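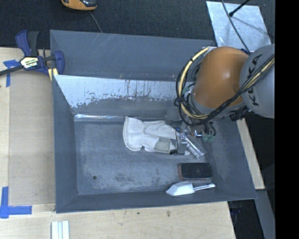
Ebuka Nnaji replied to my earlier thread that once the coating has gone through to metal on a loading slope, touch-up paint is wasted money and the whole inside should be stripped. I would like a second opinion before I do that.

Restoring the inside of a painted metal bin: spot repair or full strip?
Posted by Ivone Vieira in Workshop & Storage

The bin is a rectangular one with slanted walls, painted dark slate gray, used for small packaged goods. A magnet holds on it everywhere. The floor measures 436 mm by 297 mm, and the bin has been in use for seven years.

Condition is as follows. The inner back wall is worn to bare metal in an irregular band. The lower border of the band is ragged, with flecks of gray and reddish-brown. The floor is flat and still blue-gray, but scuffed chalky with some darker smudges. The left wall has been no trouble. The panel behind the slope has thin scratches near its upper edge, which I can live with. There is also a small round hole in the floor close to one corner. I don't know if it is a drain or for mounting.

What I need to know:

Can I feather the edge of the worn band and coat only that wall, or will the new paint lift along the old border?

Is the chalky scuffing on the floor failed paint, or residue on top of sound paint?

Should I plug the hole before painting?

I have a can of Dometti metal primer, unopened, and a can of Gollthorpe gray enamel that is a close match. I can keep the bin out of use until the end of June.

Obinna Oyelaran

Spot repair is fine. Ebuka is right that it won't last as long, but a full strip on a bin with angled walls is a lot of work for an inside surface that is going to be rubbed again anyway.

Procedure I would follow:

Wash the whole inside with dish soap and warm water, rinse, and dry it completely, including the seam where the slope meets the floor. Water sits in that seam longer than you expect.

Wipe with mineral spirits on a clean rag. Let it flash off with the door open.

Take the reddish-brown flecks back to bright metal with a small wire brush. If a fleck leaves a pit, keep going until the pit is clean at the bottom.

Sand the border of the band with medium paper until your fingernail no longer catches on the step between paint and metal. If the paint keeps chipping ahead of the paper, it has lost its bond there, so follow it until it stops.

Scuff the rest of that wall with fine paper. Carry the paint out to the corners and the seam. An edge that ends at a fold holds much better than one that ends in the middle of a panel.

Prime the same day. Bare metal left overnight in a humid shop will start to rust again.

Two coats of enamel, thin, with the recoat time taken from the can.

For the floor, rub one spot with a damp white cloth. If the chalkiness goes and the cloth has no blue-gray on it, you have residue. If the cloth picks up color, the paint itself is breaking down and needs to be scuffed and recoated with the wall. I would leave the dark smudges until after the wash.

Salim Magesa

just line it. cut a sheet of thin plastic to fit the slope, double sided tape, swap it when it wears out. I stopped painting bins years ago

Adebayo Okafor

Agree with Obinna on the prep. Two additions.

Check that the primer and enamel are compatible. A solvent enamel over a primer that isn't fully cured can wrinkle, and with two different makers neither data sheet will cover the combination. Paint a test patch on the outside underneath and leave it for a week.

Leave the hole open. If it was put there for drainage or hanging, a plug removes that, and if it wasn't, it does no harm unless your smallest parts can drop through. Do brush primer around the inside of the hole, where the cut edge is exposed.

Salim's liner works on a slope, but tape over untreated rust holds moisture against it. Clean and prime first, then line.

Ivone Vieira

Did the cloth test on the floor. No color on the cloth except along the front edge, where there was a little. I will do the slope and the floor together and stop at the folds. The test patch is on the underside now. The liner can wait until I see how the enamel wears.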